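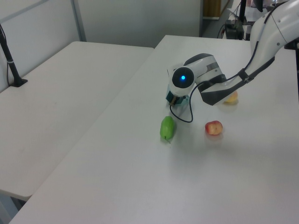

Keeping pears and apples together on the table?
Posted by Uriel Herrera

I like my fruit out where I can see it, but every August my pears seem to go from hard to mush overnight, and the apples just sit there looking pleased with themselves. Should I be splitting them up?

Renato Cabral
Yes, do! Apples give off a gas that hurries pears along, so I keep mine at opposite ends of the kitchen -- my gran did the same, bless her. Press gently by the stalk each morning, and once it gives a little, into the fridge with it. Lay them on their sides with a bit of space between, as they bruise terribly in a deep bowl.

Mansilla851
We just eat ours quicker, sorry! Lovely in a crumble though, even the mushy ones.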